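Tranura Withholding Register
Module for payments to non-resident suppliers

Tranura Withholding Register records tax withheld on interest, royalties and service fees paid abroad. It runs as an add-on to the Endoretti ledger or as a separate desktop program with file import.

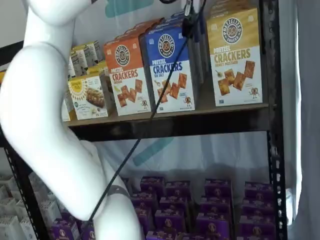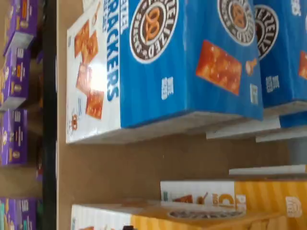 Rates and treaties
The rate table holds 72 country entries. Each entry stores the domestic rate, the treaty rate, the article relied on and the date from which the rate applies. Where a payee has supplied no certificate of residence, the domestic rate is used and the line is flagged. A user with approver rights may override a rate; the override and the reason entered are kept in the log and cannot be deleted.

Grossing up
Contracts under which the payer bears the tax are marked "net" on the payee card. The register then works out the gross amount, posts the difference to the expense account chosen at set-up and shows both figures on the payment voucher. Rounding follows the currency of the return, with any difference posted to a single account.

Certificates
Residence certificates are attached as PDF and carry an expiry date. A reminder is issued 61 days before expiry. Payments already approved are not recalculated when a certificate lapses.

Import and export
Input: CSV, XLSX, Endoretti journal file
Output: CSV, XLSX, PDF voucher, annual payee statement
Maximum lines per import: 182
Larger files must be split. Amended lines are imported with the original voucher number and the suffix A.

Licence
Single company: one named approver, three data entry users
Group: up to 68 companies, shared payee cards
The Lobo edition omits grossing up and cannot be upgraded in place. Data must be exported and read into a new company file.

Updates
Rate table updates are released each September and whenever a treaty change is loaded. Installation requires all users to be logged out. Technical queries: Horácio Vieira, Skostham office, Thursday mornings by telephone, other days by e-mail.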